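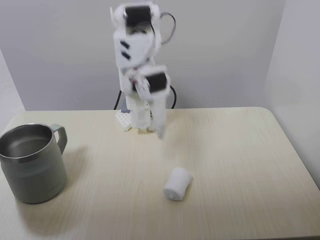

Week six of the refit and I'm very happy to say the tea room at Pikari finally has tables people want to sit at. You'll remember the old ones, which wobbled and had that sticky varnish nothing would shift. The new tops are a light wood grain, which has cheered the room up more than the paint did, and the steel mugs with the grey-green lower half look really good on them (I was doubtful when Cyrill picked that colour, and I've told him so). I'd still like to order more of them before we open.

Now the money. You released 400 pounds for tables and crockery in the second stage and we've spent all but 153 of it. The tops came from Vultard, who knocked a bit off for collection, and Cyrill Aigner drove over with his trailer and saved us the delivery charge as well. I'd like to put what's left towards the mugs and a decent draining rack, if you're happy with that. I'll hold off buying until I hear from you.

Not everything has gone to plan – the sink unit from Plustangate turned up with the wrong taps, and we're still waiting for the replacements. They've promised them twice now! Until they come we're filling the urn from the kitchen down the corridor, a nuisance but manageable. The Jayasinghe room next door is still full of our old chairs too, and I need to find them a home before the evening classes want it back.

Still to do:

- taps fitted and tested
- 2 shelves up over the sink
- felt pads on the table legs
- old chairs out of Jayasinghe

Opening is still set for November and I can't see why we'd miss it. Receipts are in the blue folder, apart from the one for the paint, which I'm chasing. Do come and have a cup of tea with us when you're next over!

5 August 2025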